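Clotero (processor family)

Clotero is a family of desktop and small server processors designed by Irard and first sold in July. It replaced the company's earlier Cemel line and uses a new socket, known as Socket L2, which is not compatible with older boards. The family covers models with between four and sixteen cores, all of which can run two threads per core.

Background

Irard had sold Cemel processors for several years before work on Clotero began. The Cemel design placed all cores, the memory controller and the input and output circuits on one large piece of silicon. This kept delays between cores short, but the larger models were costly to make, as a single fault could spoil an entire chip. Models with more than eight cores were sold only in small numbers and mostly to makers of workstations.

The company set out to lower the cost of its larger models and to offer a single socket for both home and office machines. Early design documents refer to the project by the name Lindqvist, which was later kept as the name of the core itself. The two names are sometimes confused in the trade press: Lindqvist is the core design, while Clotero is the range of finished products that contain it.

Design

Each Clotero processor is built from 2 kinds of chip placed side by side under a shared metal lid. The first kind holds up to eight Lindqvist cores and their cache memory. The second handles memory, storage and expansion cards. Models with eight cores or fewer have one core chip, and larger models have a pair. Data passing from one core chip to the other must travel through the second kind of chip, and programs that share a great deal of data between cores may run more slowly as a result.

The Lindqvist core can start work on more instructions at once than the Cemel core and has a larger store for recently decoded instructions. Its branch predictor was also redesigned. Cache memory is arranged in three levels, the last of which is shared by all cores on the same chip.

Clock speed is set by the processor itself within limits fixed by the board maker. When only a few cores are in use, these may run faster than the stated base speed, provided that temperature and power draw allow it. The limits can be raised on boards with the C7 chipset and are locked on all others.
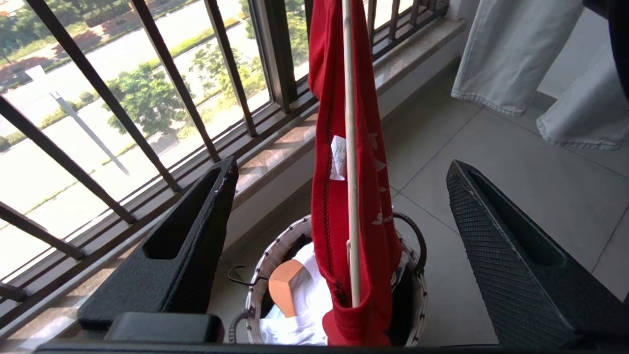 Red knitted garment and a round woven basket.

Models

The range is divided into three tiers. The lowest contains four-core and six-core models with built-in graphics and is intended for office computers. The middle tier contains eight-core models, with or without graphics. The highest tier contains the twelve-core and sixteen-core models, none of which has built-in graphics. Model numbers ending in T denote versions with a lower power limit, sold mainly to builders of small computers.

A sixteen-core server version, the Clotero S, was announced on 23/03/2023. It supports error-correcting memory and remote management, and has a longer support period than the desktop models.

Cooling and power

Rated power ranges from 35 to 100 watts, depending on the model. Coolers made for Cemel processors can be fitted to Socket L2 boards with an adapter bracket, although Irard does not recommend this for the highest tier. The lower two tiers are supplied with a cooler in the retail box.

Reception

Reviewers generally praised the middle tier for its performance in video encoding and in the compiling of software. In one widely quoted rendering test the sixteen-core model reached 1,069 points, a gain of 29 per cent over the fastest Cemel processor. Results in games were more mixed. Several publications found little difference between the eight-core and sixteen-core models, and some older titles ran slightly slower on the latter unless they were restricted to a single core chip.

Criticism was directed mainly at the price of early boards and at the change of socket. Owners of Cemel systems had expected a further generation of processors for their existing boards, and the company had not stated clearly before the launch that none would follow. Early firmware also caused some memory modules to run below their rated speed. Later updates corrected the fault on most boards.

See also

Cemel (processor family)
Lindqvist (core design)
Socket L2
List of Irard processors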